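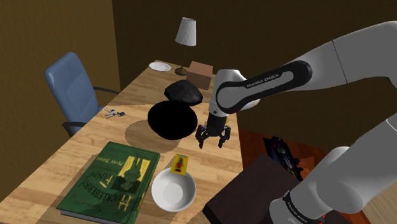
4.2 Entretien de la cellule simulée

Une cellule virtuelle se dérègle, elle aussi, et c'est l'un des aspects les plus passionnants de ce travail ! Aucun réducteur ne s'use dans Stulora, mais chaque mise à jour du moteur physique déplace de petits équilibres : un coefficient de frottement, une marge de collision, l'origine d'un repère. Nous avons donc traité notre poste comme un atelier traite une machine, avec un carnet d'entretien et une remise en état avant chaque campagne. La figure 3 montre le poste rendu pendant la vérification de l'outil : la pince à deux doigts est ouverte, pointée vers le bas, juste au-dessus du plateau, à côté de la grosse sphère noire. L'ombre des doigts sur le bois nous sert de premier contrôle visuel - un décalage entre le maillage de collision et le maillage affiché s'y devine souvent avant d'apparaître dans les journaux.

Figure 3. Bras Franka Emika au-dessus du bureau, pince ouverte (rendu de simulation).

La remise en état commence par le repère de base. Le bras est ramené à sa configuration de référence, puis l'outil Plumano compare la pose calculée du poignet à celle enregistrée dans le carnet. Un écart supérieur à 6 mm bloque la campagne. Viennent ensuite les doigts : ouverture complète, fermeture à vide, lecture des efforts au contact. Aarne Halonen a eu la très belle idée de répéter ce cycle à plusieurs pas de temps, ce qui fait ressortir immédiatement les contacts mal amortis.

Les objets lisses et ronds nous ont donné le plus de fil à retordre (et le plus de plaisir). Avec les réglages d'origine, une sphère posée sur le plateau pouvait glisser très lentement sans que rien ne la touche. Nous avons repris l'amortissement de roulement, puis relancé 501 épisodes avec une graine fixe ; la dérive est restée sous le seuil dans 77 % des cas avant correction du plateau, et dans tous les cas après. Le défaut venait d'une normale mal orientée dans le maillage du bureau.

La procédure entière prend environ 63 minutes sur la station Keditz. Les scripts et le carnet sont versionnés avec les modèles du bras, de sorte qu'un résultat peut toujours être rattaché à l'état exact de la cellule qui l'a produit. La section suivante reprend ces états pour les essais de saisie.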